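The Long Shift at the Slipper Cabinet

On the second floor of the Talter building, behind a gray curtain, people spend the day putting things away. They open a cabinet, place an item on a shelf, close the doors, open them again and take the item out. The room used to hold pallets of shrink-wrapped bedding. Most of those who work in it now used to move the pallets.

Talter runs laundry and housekeeping supply for mid-size hotels. It employs 60 people at this site, down the road from the old Kustby mill. Two years ago the company signed on with Hundard, which builds robots for room preparation, the work of restocking closets and setting out robes and slippers. Hundard needed recordings of people doing those jobs by hand. Talter had people who knew how to do them.

Darmawan Ong was one of the first to move over. He had spent 8 years on the loading dock and had a bad shoulder by the end of it. The new job pays the same hourly rate, with no night shifts.

"My wife asked me what I did at work and I said I put a slipper in a wardrobe," he says. "She said, and then what? I said, then I took it out."

He does the work with a pair of hand-held grippers in place of his fingers. Each has two stiff fingers with soft ridged pads, and a camera that records what the gripper does. The idea is that a robot with the same kind of hand can learn from the recordings. A shelf that takes a second to reach with a bare hand takes longer with these, and the first week is frustrating for almost everyone. 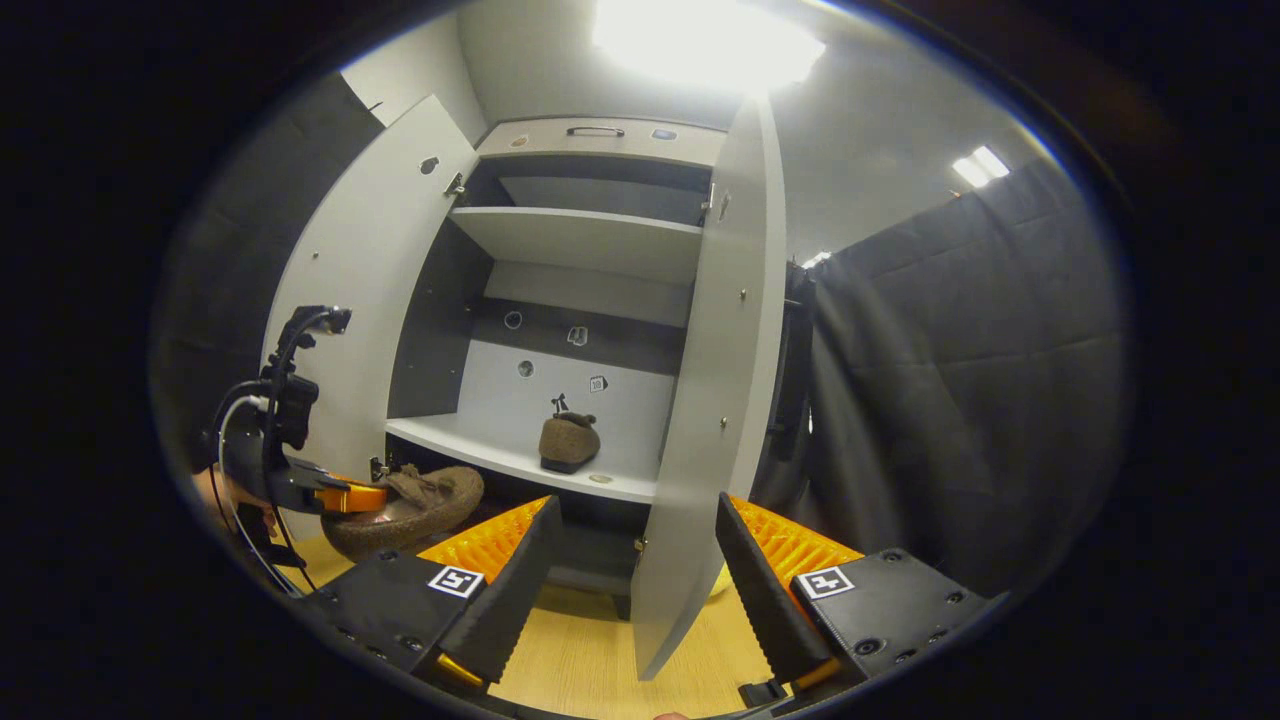 Slippers are harder than they sound. Pinch one at the toe and it swings. Pinch it at the heel and the sole can catch the front edge of the shelf. Ong likes to come in low and set the sole down flat before he lets go. Other people on the team do it differently, and the supervisors leave them alone, as Hundard asked for variety. A robot that has seen only one way of doing a job tends to get stuck when something is out of place.

The target for the slipper task was 2000 good recordings. A good one has no long pauses and no talking to the person at the next station. Doors have to be opened with the gripper too. New people forget this and reach out with an elbow, and the take is thrown away.

What has changed most, according to the people who do it, is what makes them tired. On the dock it was backs and knees. In the recording room it is wrists and attention. Talter began with two-hour blocks and cut them to 45 minutes after complaints of sore thumbs. Workers now switch between tasks during the day, and a stretch of folding towels is considered a rest. The grippers also come in one size, a sore point with anyone who has small hands. A lighter version has been promised since December.

Then there is the question of what the recordings are for. The first Hundard machines are due to be tested at the Stefanou, a hotel that has been a Talter customer for years. Seven of the housekeepers there have been told their duties will be "adjusted." They haven't been told how. Some of them know people in the recording room, and a few are related to them.

Talter's managers say the robots will take the restocking and leave the cleaning to people, and that the hotel has trouble filling shifts as it is. The workers' agreement rules out layoffs at the Talter site until the Hundard contract ends. It doesn't cover the hotel.

Ong has thought about it. He says he would rather have the job than not have it, and that if he left, the cabinet would still be there on Tuesday with another person in front of it. He would like to see one of the machines working. So far he has only watched a short clip, in which a robot arm picked up a slipper, held it over a shelf for a long time and dropped it on the floor.

"It was holding it by the toe," he says. "I don't know who taught it that."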